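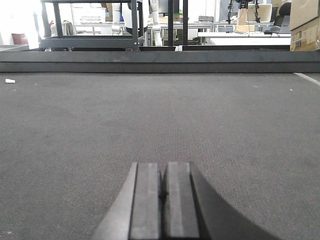 *The gray carpet, with small white thing at far left.*

June 23, 2020

Spent the day on the carpet. I mean the one on the work surface, where somebody long before me decided carpet should go, and where it has been collecting the small change of everyone's working life ever since. The floor at Orwood is bare and easy to sweep. The surface we work on holds on to everything.

Poppy wanted it cleared before she gets back from Totthorpe, and since I was the one who said "how long can it take" in front of other people, it was me. I took off the boxes first. Then the tape, then the pens, then a mug with a quarter inch of something in it that I carried to the sink at arm's length. Halima Adebisi came by and claimed her scissors. She also claimed a second pair of scissors, which I'm fairly sure are mine, but she was quicker.

After that I vacuumed. I used the little Plikus with the brush head, because the big vacuum lifts one corner of the carpet and makes a noise like a goose. The Plikus has the suction of a person gently sighing. It took 70 minutes by the clock in the hall, including a break to empty the cup and a break to look into the cup, which I don't recommend to anyone who eats lunch at that surface.

What I have learned is that the carpet is speckled. I'd always taken the specks for crumbs. I went at a patch near the middle with my thumbnail for quite some time before I understood that the reddish ones are fibers, woven in on purpose, presumably to hide crumbs. A good trick. It also hides the difference between clean and dirty, so after all that effort the thing looks exactly as it did this morning. It's still blotchy too, lighter here and darker there, and I spent a while chasing the dark patches before I moved my head and they moved as well. Light. I had been vacuuming light.

Wiped down the dark border along the back while I was at it. It has come up a bit glossy, or it was always a bit glossy and I'd never looked. The seam along the bottom of it is where the real dirt lives. I tried a damp cloth, then a dry cloth, then a cotton swab from the first aid box, which I'll replace. (I won't. I should write "cotton swabs" on the list and then at least I'll have written it.) The swab came out a color I can only describe as Orwood.

Then there is the white thing.

I noticed it when I stood back to be pleased with myself. Far left, close to the back, small and white and lying there as if it had been invited. It's a cap off something, or it's a bit of eraser. I changed my mind twice between the door and the window. The sensible move would have been to walk over and pick it up, but by then I'd put the Plikus back in its cupboard and washed my hands and sat down, and I felt that a line had been crossed.

So I asked around instead, which took much longer than picking it up would have. Binta said eraser without lifting her eyes from her screen. Ese said cap, and then wanted to know what kind of cap, and then got quite interested in the question of what we own that has a white cap. Glue, it seems. Correction fluid, if anyone under fifty still uses it. A marker that went missing in the move. Ese went off to check the drawer and came back with a yogurt, so I don't know how that ended.

Halima Fashola said to leave it until Poppy's back, in case it's hers. I pointed out that it's a scrap. She pointed out that last August I threw away a scrap that turned out to be the foot off the Oyewole stand, and that the stand still rocks. I had hoped we were past that. We are apparently not past that.

So it stays where it is for tonight. I've written "white thing, far left, ask P." on a sticky note, and then couldn't bring myself to stick the note on the clean carpet, so the note is on my bag.

Other business. The thin white strip over on the right, across the back corner, did not come off. I'd assumed it was tape. I don't know what it is now. It runs on a slant, and I picked at it from one end and then from the other and got nothing but a sore finger, so either it belongs there or it has been there long enough to have rights. I'm going to say it's an edge and move on. If Poppy asks, it's an edge.

I did not touch the stuff on the other side of the border. I want that on record. The room back there has been "next" since before I started, and there are things in it on which I have hung a coat in winter and which I believe to be furniture. Somebody can be brave about that another time. Binta says she'll do it if I do the cables, and I said I'd do the cables if she does the shelf, and we left it there on excellent terms with no one doing anything.

The boxes are an issue, though. All the things I took off have to go somewhere, and for the moment somewhere is my desk, plus the chair next to my desk, plus a bit of the windowsill. I ate my sandwich standing up. Halima A. asked if I was moving out. There's a bag of 768 cable ties in the pile, according to the label, ordered by a person who had clearly had a bad experience with running out. I have found a use for 4 of them so far, which was to tie up the vacuum cord.

My back hurts in the exact place where you lean over a surface. Took the long way home to stretch it and got rained on. Dinner was the rest of the rice with an egg on it, and I dropped a piece of the egg on the rug and got down on my knees and looked at it for far too long, wondering what it was.

Tomorrow: call the framing shop, pay the water bill, get my scissors back. Cotton swabs.

I still think it's a cap.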